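Paid participants wanted: teach a robot arm to use the kitchen

Hurkomley is looking for 16 people to spend part of May steering robot arms through household chores. You will open things, close things, turn things, put things on other things, and then do it again from a slightly less convenient starting point. Our learning system needs examples, and so far most of them come from the same three employees, one of whom is left-handed and has given the model some strong opinions.

The project is called Frota. It covers 32 kitchen tasks, from "place bowl on shelf" (pleasant) to "set the timer" (we'll talk). We have 788 usable demonstrations and need a great many more, from people who don't all move like Arlindo Holanda.

What the work is like

You sit at a station and guide the arm by hand controls while the system records the joint positions and the camera views. One attempt at one task is an episode. Most episodes are short. A few feel like parallel parking in a borrowed truck.

The microwave tasks take up the largest share of the schedule. Doors are fairly forgiving. Knobs are round, sit close to the panel, and have ruined several good afternoons. Getting the fingers to the lower one is half the job, and you'll learn to watch the cables as well as the gripper.

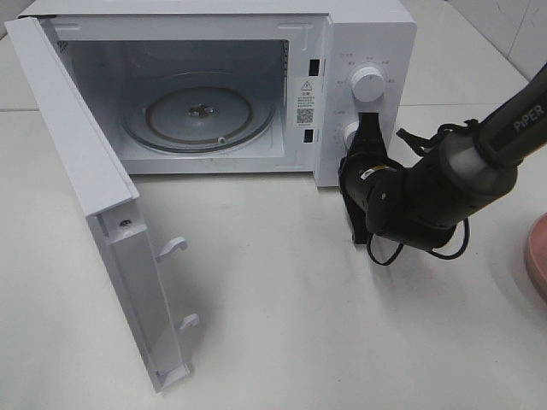
Who we're after

You're 18 or older, you can sit and concentrate for a shift with breaks, and you have normal or corrected vision. You do not need a background in robotics, programming or cooking. Gamers are welcome, though we should warn you that they tend to start fast and then sulk. People who knit, fix bikes or ice cakes have done very well here.

We'd especially like to hear from left-handed people, people over 60, and anyone who has been told they do ordinary things in a strange way. Strange is useful to us. Sloppy is less so, but we keep failed episodes too, provided you mark them as failed. Please don't be proud about it.

Hours and pay

Shifts run from 9 a.m. to 1 p.m. or from 2 p.m. to 6 p.m. We ask for at least 8 shifts over the month. The first is training and is paid like any other. Pay is hourly, at a rate we'll confirm in writing before you agree to anything, and it does not depend on how many episodes succeed. We tried it the other way once. People stopped attempting the knob.

There is coffee. It is made by a person.

What we record

The arm's movements, your control inputs, and video of the workspace. The cameras point at the table, so your face stays out of it, but your voice may be picked up if you say something to the robot. Most people do. Audio is deleted before the data goes into training. Ladan Kiani handles consent forms and will answer privacy questions at whatever length you like.

How to apply

Send a short note to Kiri Maihi through the contact form on the Hurkomley site, with "Frota" in the subject line. Tell us which shifts you can do and describe, in a few sentences, how you open a jar that doesn't want to open. No résumé, please. Eilif Wikström reads them all and gets sidetracked by the hobbies section.

We'll invite people for a short trial session - paid, with a practice task and a look around - and let everyone know either way.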